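ok gripper thread, because people keep asking what I'm doing at the shared workshop every night in July. I'm building a hand-held gripper with a camera on it. You squeeze, it grips, the camera records, and later an arm at my place tries to copy me. In theory!

Version one was a mess. I printed the fingers solid and they weighed a ton, my wrist was done after ten minutes. Botond Bakos took one look and said "put holes in it." So now they have holes in them. Small round ones. Much nicer to hold.

The pads are the part I'm proudest of. They're ridged, and purple, since purple was the soft filament on the shelf and I wasn't going to wait for another spool. I went through 7 ridge patterns before one stopped letting playing cards slide out sideways.

Somebody asked about the linkage. It's a Kuretti kit linkage that I cut down by 3 mm on one side. Don't do this. I had to cut the other side to match and then both fingers sat crooked until I reprinted the mounts.

Camera is a fisheye on a bracket above the grip. Took me forever to settle the tilt. Too low and all you get is fingers and your own knees, too high and you lose the tips right when they close on something. I'm still getting a fair bit of knee when I sit down, but the tips stay in, so I'm leaving it alone for now.

Enikő Hegyi is doing the software side and she is way more patient than me. Her script is called Cillow (no, I don't know either) and it works out how far open the fingers are from the video alone, so no sensor wiring in the handle. I'd already bought the sensors. Anyone want some sensors?

First real goal is 50 clean pickups in a row from a tabletop, small flat things. Flat things are horrible. A mug is easy, you just go at it. A card lying flat on a table gives you nothing to grab, you have to nudge it or catch an edge - and I do that without thinking, which makes it really hard to do the same way twice.

Best run so far is 17. Then I got cocky and sped up.

For the people who wanted files: the finger bodies are done and I'll post them once I fix one hole that comes out oval on my printer. White plastic, nothing fancy, 3 walls. The pads need something bendy. I tried the Dreltov stuff and it was too slick, so go softer than you think.

Tonight I moved out of the workshop and set up at the round-edged wooden table at the end of the hallway, by the stairs. More room to swing the thing, and I can spread little cards and bits all over it. My sketches are out too, though at this point they're mostly scribbles on top of scribbles.

Next up is a better handle, the current one digs into my palm. If you've made a trigger grip that stays comfy for an hour, please send pictures, I will copy it shamelessly and credit you.
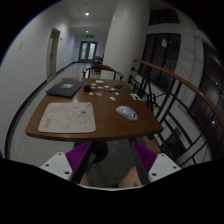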